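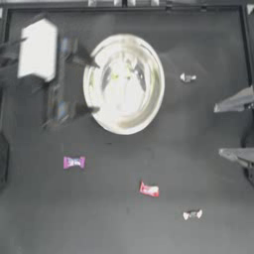 Figure 1. Steel bowl on the dark gray table.

Prellotberg: a two-player puzzle game for one screen
Project report, January 7, 2025

1. Background
In our group we wanted to make a small game that two persons can play on the same couch. Many cooperative games today are made for online play, and each player has an own screen. We were interested in the older way, where the players must talk and share the same view.

2. The game
Prellotberg takes place in a mountain hotel. One player controls the cook and the other controls the night guard. The cook can move objects, but only the guard can open doors. There are 35 rooms in the final version. The first prototype, named Stukberg, had fewer rooms and a split screen, which our testers found tiring to look at. We removed the split in June and let the camera follow both characters.

3. Testing
We recorded 328 play sessions on the computers of the Forner building. In 305 of them the pair finished the first floor. The remaining pairs stopped mostly at the elevator puzzle, where both players have to press a button at the same moment. We made the time window longer, and we added a sound before the button lights up.

4. Problems
The biggest difficulty was the camera. When the characters walk far from each other, the picture zooms out and the text on the signs becomes too small. We tried larger signs, but then they covered the doors. Saving the game with two controllers connected also caused an error which we could not repair in time.

5. Further work
The second floor needs more puzzles for the guard. The sound files are stored in the Potgieter folder together with the level maps.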